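Search forum Search Advanced
Print this thread | E-mail to a friend
Last updated: 14/10/2025

Grelden vs. Leckie jaw pads on hand-held units

esham_bench
We logged 1,001 grasps on the hand-held grippers, same fisheye lens throughout. Leckie pads (flat, hard) dropped 30. Grelden pads (notched rubber) dropped 3. Tracking was lost on 739 frames in total, nearly all with the wrist rolled past vertical. I'd standardize on the notched rubber and move on to the controller.

tolv9
Were both sets run by the same operator? Thirty drops on flat pads sounds like someone closing too early.

esham_bench
Two operators, swapped at the halfway point. Drop rate didn't change at the swap. View from one unit with the notched rubber pad on and the second gripper off to the right:

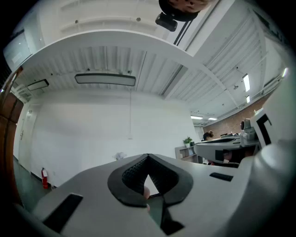
Mandla Khumalo disagrees on standardizing. His point is that a notch centers round stock and does very little for thin sheet, so the result depends on the part mix. He would keep flat pads for anything under a few millimeters.

esham_bench
Fair. Our mix was mostly round — tubes, caps, knobs. I'll rerun with sheet parts before I order more.

tolv9
Check the lost frames too. We had the same thing on a Grarkden controller in January and it was exposure, set too long for fast wrist moves. Pads had no part in it.

esham_bench
Exposure was on auto. Will lock it and post the new log here.

Mandla Khumalo
Post the jaw force settings with it, please.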